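Petstead Community Kitchen: walk-through checklist with comments
Checked by Ayana Negash, 6 July 2020

1. Exits and hallway
Both doors open fully: OK. Love the new floor tape, it really stands out!
Exit sign lit: OK

2. Fire extinguishers
Gauge in the green: OK
Pin and tag in place: OK on 2, tag missing by the pantry. Sumeya Mersha has a spare.

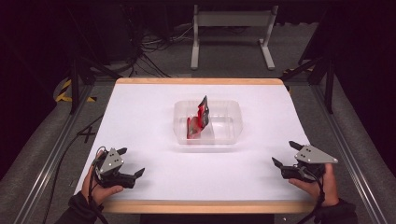 Pantry extinguisher also needs its hook raised a little. Great spot for it otherwise, close to the stove but easy to reach.

3. Gas and stove
Shutoff valve turns freely: OK
Hood filters: much better than in January, super job everyone
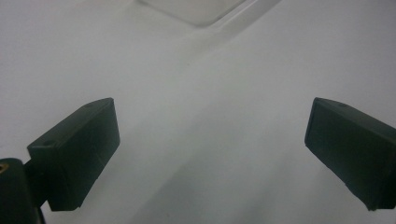
Who do we call if the valve gets stiff again?
Kassa, the same shop that fitted it. Leave the gas off until they have been.

4. Storage
Heavy cans on low shelves: OK, after we moved 3 cases
Cleaning sprays kept away from food: OK
Flour bins labeled: one label peeling, redo

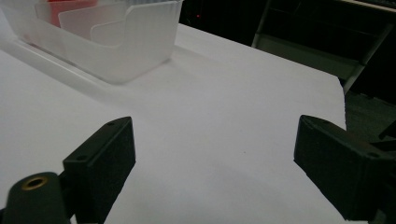
White tabletop, clear between the gripper fingers.

5. First aid
Burn gel in date: OK
Bandages: low, order more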